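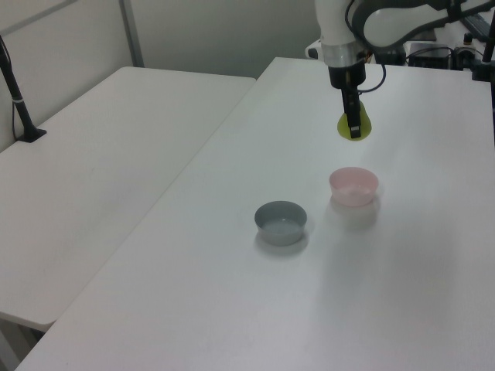
Cell 2, sorting arm with piece in the gripper over the pink and gray bowls.

Titden Contract Packing – Gasham site
Workplace inspection checklist: robot arm cells and the people working beside them
Date of inspection: November 9, 2020
Area covered: Cell 2, the aisle behind it, and the hand sorting bench
Shift: days
Marks used: OK / Fix / Watch / N/A

Part A. Before power is on

A1. Tabletop clear of tools, cups, tape and personal items.
OK. Only the work bowls and the arm's own equipment on it.

A2. Tabletop clean.
Watch. Faint smudges on the white top. Wipe at start of shift, same cloth and spray as the hand bench. This used to be on the sorters' list and got dropped when the arm came in. Put it back on.

A3. Gap between the two tables free of hands, stools and dropped parts.
Watch. It is narrow and you can't see to the bottom of it from the operator side. Staff have been reaching in for dropped pieces. Use the pickup stick.

A4. Cable on the wrist has slack and doesn't rub.
OK. Loop moves freely when the arm is turned by hand in service mode.

A5. Cables at the far end of the table tied back.
Fix. Too many loose ones near the base of the arm. Two more ties and a label on each plug. Asked for in February as well.

A6. Clamps on the black uprights tight.
OK on the left table. The one at the back of the right table was a quarter turn loose. Tightened during the inspection.

Part B. Stops and speed

B1. Stop button within reach of the person feeding the cell.
OK for a standing worker. Fix for a seated worker – the button is too far back. Three of the day crew now sit for this job, so the mount has to move, not the chair.

B2. Stop button tested.
OK. Tested at full speed and at slow speed. Arm held its position both times.

B3. Arm stops when a hand crosses the front line.
OK. Tested with the foam hand only. Do not test with your own.

B4. Speed limit set with people present.
OK. Set to level 6. Catside, who installed the cell, allow up to 10, but our rule is 6 whenever anyone is at the table. A few people said the line target can't be met at 6. That is a question about the target and has gone to the production office. The speed stays where it is.

B5. Grip holds when the arm is stopped.
OK. Piece stayed in the fingers. Still keep hands out from under it.

Part C. Work at the table

C1. Bowls in the right spot and empty at start.
OK. Both near the middle of the table with a gap between them.

C2. Bowls changed only when the arm is parked.
Fix. Seen twice this morning: bowl swapped while the arm was waiting. Waiting is not parked. The light is the same colour for both, which doesn't help. Catside to be asked for a different colour.

C3. Dropped or misplaced pieces logged.
Watch. The sheet has 12 entries for the week, all in one person's writing. Other shifts are probably not filling it in.

C4. Reject pieces checked by a person.
OK. The sorters who used to do the whole job by hand now do this check. They catch chips the arm doesn't look for.

Part D. People

D1. Everyone on the cell has done the half-day course.
Fix. 21 on the roster, 6 still to be booked. They can work the hand bench until then. They do not cover breaks at Cell 2, even for a few minutes.

D2. Job rotation followed.
Watch. Plan says change over every two hours. Feeding the cell is lighter on the wrists than hand sorting, but workers report sore necks and dry eyes from watching the arm. Some also find it dull and lose track. Suggest changing over every hour for a month, then asking them again.

D3. Workers know who to call for a fault.
Fix. Card on the wall still has the old number. The Kołodziej service line has been the right one since the contract changed. New card needed in both aisles.

D4. Workers can stop the cell without asking.
OK on paper. Two newer staff said they would look for the lead hand first. Go over this again at the shift talk. Anyone can stop it, for any reason, and no form is needed for the first stop.

D5. Noise.
OK. Quieter than the old vibrating feeder. Normal talking voice is fine, no ear protection required at this cell.

Part E. To be done before the next inspection

Cable ties and plug labels – maintenance
Stop button mount lowered and brought forward – maintenance
Light colour for parked and waiting – Catside
Course bookings – training desk
New phone cards – front office
One hour rotation trial – day shift lead
Table wipe back on the start of shift list – day shift lead

Cell 2 may keep running at level 6 while these are open. If the button mount isn't moved, the job goes back to standing workers only.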